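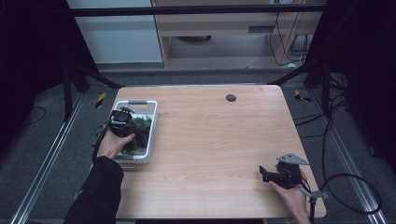 Hand-held grippers at the table, leafy greens in the basket.

Hi, I'm Noémie Fehr and I look after the planning software at Flaltia in Stinport. I'm after two people to join me on Boro, our grasp planner, and I'd love them to start in November!

Most of your week would go on the bit between perception and control: taking recorded hand and gripper paths, cleaning up the timing, and getting the planner to pick sensible grasps on soft, floppy stuff (leaves are horrid, boxes are easy). You'll write Python and a fair amount of C++. Our replay tool also needs some love – it has 39 open tickets and I wrote most of the bugs myself.

I don't mind if you've never touched a gripper. I do mind if you hate writing tests.

It's full time, on site at least two days a week, and Sheldon Hawthorne will happily talk to you about pay before you apply. Send me a CV and a bit of code you're fond of by 7/22/22, with "Boro" in the subject line. No cover letter needed.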